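The Swap Box Is Coming Round Again

If you were with us last April you'll remember the gift box swap, and if you weren't, you missed a very silly evening with far too much chocolate in it. We're doing it again! Same rules as before, more or less, and I've been put in charge of the first box, mostly because I was the one who said "ooh, I'd love to" before anyone else had opened their mouths.

For the new people: everyone gets a name, everyone fills a box with little things, and we hand them over at the Wednesday social in the back room at Brondness. The limit is 12 pounds and it includes anything you already had in a drawer (I know, Jericho Dizon, I know, you think drawer things should be free, and we had that argument for most of March). The box itself doesn't count. Reuse one if you can. I keep all mine on top of the wardrobe and my sister thinks I have a problem.

I've gone for a lavender one this time, with a lid that stands up when you open it, and I had great plans to pack it in one go after tea. What I'd forgotten is that my table is also where the jars live. Powders, red things, dried bits, things I've bought twice because the first one had got pushed to the back against the wall. So I put all my presents down in the one patch that was left and spent a good while just moving a lollipop from one side to the other.
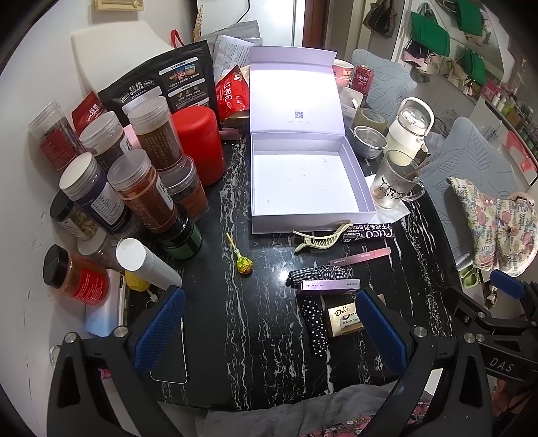
Anyway, my tips, such as they are. Start with the soft things. A scrunchie will squash into any corner you like, and I've got two, a gingham one and a polka dot one, so they can go down first and stop everything else rattling about. Hair clips are more awkward than they look. A claw clip has a hump and teeth and it will always sit proud of whatever is next to it, so give it a bit of space near the edge and put something slim alongside. Chocolate goes in flat. I've got Dove, which I can't be trusted with, so that's going in last and the lid is going straight down after it.

Lollies are a pain because of the stick. Lay them corner to corner. Lihua Qiu told me she wraps hers in tissue with the stick poking out of the top like a flower, and hers do always look gorgeous, but she also irons her ribbon, so make of that what you will.

Please don't put anything in that melts, leaks or needs a fridge. Last year there was a yoghurt. Also, if you've drawn someone you don't know very well, hair bits and sweets are a safe bet, but do ask me about allergies first, I've got the list stuck to the kettle cupboard.

We've 22 names down so far and there's room for a few more. Shout by the end of the month if you want in, either to me or on the sheet by the door at Brondness, and put your favourite colour next to your name this time, as half of you left it blank. Doors at 6, boxes on the long table with the name tag facing up, and somebody else can bring the crisps.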